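Giving up the second cup

I stopped drinking coffee after lunch on a Monday in the spring, mostly to see if I would sleep better. I had been on four cups a day for years. The last one was usually at half past three, at my desk, and I rarely finished it.

The first week was dull. I had a headache for two days and went to bed at nine. By the second week the headache was gone and I noticed I was waking up before the alarm. I am not going to claim more than that. I still have bad nights, and the neighbor's dog still has opinions about the garbage truck.

What I missed was the walk. The coffee place in Orovville is 200 steps from my door, and going there was how I split the afternoon in two. Without it I sat in the same chair from one until six. So I kept the walk and changed the order. They do a mint tea for 2 dollars, and it comes in the same paper cup as the coffee did.

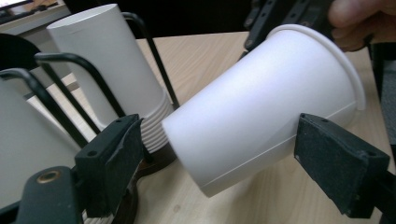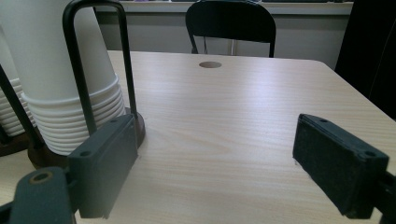

Posted Sep 10, 2020
by Ivanyshyn
Filed under: Habits

The morning cups I kept. I make them at home now in a small steel pot my aunt gave me. The beans come from a roaster in Moninham that sells by mail. I tried a cheaper bag from the grocery store in June and went back. The cheap one was fine with milk, but I drink it black.

A few people have asked about decaf. I bought a bag, and it tasted all right. The trouble is that one decaf makes me want a real one, so the bag is in the freezer for guests.

Money was never the reason, but I did add it up. From the start of May to the end of August I spent 66 dollars less than in the same months last year, and that is with the tea counted in. I put it toward new tires for the bike.

I plan to keep going until November and then decide. The dark afternoons are when I used to drink the most, so that will be the test. If I go back to one cup at three, I can live with that. Four was too many, and I knew it for a long time before I did anything.

Next post will be about the bike. The rear wheel still rubs on the left side, and I have adjusted the brake twice already.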